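About Jovthorpe Kitchen School

2 min read

Started in a church hall with one oven and a borrowed fridge. Now three kitchens, 30 evening courses a year, and a waiting list for bread. Still the same idea though: teach people to cook the food they want to eat at home, on a weeknight, with what's in.

Gerardo Bassi set the school up after years in hotel kitchens. He does pasta, sauces and the butchery weekends. Jalen Delacroix runs baking and pretty much everything else, including the phones, so be patient if it rings out.

Classes are small. Never more than 11 to a room, everyone gets their own hob. No watching from the back while someone else does the stirring. Beginners very welcome, and we do mean beginers, plenty of people come to us never having poached an egg.
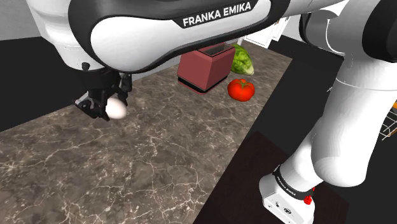 The Saturday juniors group is for ages nine to fourteen. Aprons provided, bring a tub for leftovers. Adults' courses run in six week blocks, next lot of dates goes up in November. Vouchers last a full year. Allergies – tell us when you book please, not on the night.

Flour and dry goods come from Castellanos, veg from the market up the road. We also do team days for local firms, Lollex have been back twice. Email for prices, its different depending on numbers.

Contact us | © Jovthorpe Kitchen School | Back to top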